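The Valdovinos Building Newsletter
Notes from the Third Floor: The Great Table Question

Residents who have been here longer than 11 months will remember that the common room used to have a table. It had a wobble, one burned spot the shape of Ohio, and a drawer that opened only in humid weather. It went out to the curb in November, and for a while we all ate our potluck chili standing up, like horses.

Since then I have received a good deal of mail on the subject of what a table should be. I've been writing this newsletter for 9 years and have reported on a flood, two elevator failures and the pigeon, and none of them got a quarter of the letters. You people have opinions about tables. One of you sent a drawing to scale. One of you sent the same letter twice, the second time in capitals.

The letters sort themselves into camps. The round table people believe that a round table makes everybody equal, and they have clearly never tried to reach the salt across one. The long table people want to seat the whole building at once, which would be lovely if the whole building had ever turned up to anything besides the free air conditioner giveaway. Then there are the folding table people. I don't wish to be unkind to the folding table people. They have sensible shoes and they are usually right, and I hope they lose.

Wilfredo Quiambao in 2C wrote to say that his grandmother's dining table came over on a ship and has a date carved underneath, 1669, which he admits was carved by his uncle with a steak knife in junior high. He would like us to know that it is not available. I had not asked, but it's good to have it in writing.

On the matter of material, the vote was closer than expected. Glass was ruled out by anyone who has ever owned a child or a sponge. Metal got one vote, from the gentleman who wanted metal for the mailboxes, the planters and, if I read him correctly, the stairs. Wood took the rest, and then of course the wood people split at once into dark wood and light wood and stopped holding the door for each other.

I am a light wood person. Dark wood shows dust by lunchtime, and I know who'd be dusting it. A pale top with plenty of grain in it is kinder to crumbs, kinder to coffee drips, and gives you something to look at while the person next to you explains their parking situation.

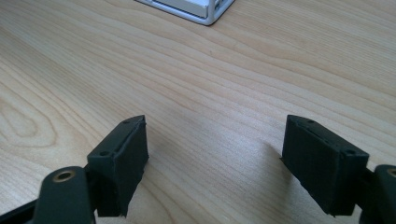 Page last changed: May 2, 2020

Care is the next quarrel. Tatsuya Kuroda, who refinished the banister and has been insufferable about it ever since, sent me four pages on how to look after a wood table in a shared room. I have boiled them down, with apologies to the author, who will notice.

Wipe spills up when they happen. Go with the grain. Use a damp cloth, wring it out first, and then wring it out again as if it owed you money. No bleach. No scouring pads, even the ones that say they're gentle. Hot pans go on a trivet, and a folded newsletter does not count as a trivet, however you feel about the contents. If you leave a ring, own up. We have all left a ring. Mine was on a piano.

He also wants felt under anything that gets dragged, including lamps, planters and the game night speaker. I asked whether felt could be put on the game night players. He is looking into it.

As for where the table goes, I still favor the window end, where the light is good and the radiator only clanks on one side. The other proposal puts it by the bulletin board, so that people can read the notices while they eat. I have seen our notices. Half of them are about a lost glove, and the glove has been pinned up next to them the entire time.

A few leftovers from the mailbag. Yes, there will be chairs. No, they will not all match, and the reader who called this "a slippery slope" is invited to describe the bottom of it. Whoever keeps suggesting we name the table may stop now, though I'll admit "Prenance" has a ring to it and I have begun calling it that at home.

Table letters can go in the slot by the laundry room door. Please sign them. I recognize the handwriting anyway, but it saves me pretending on the stairs.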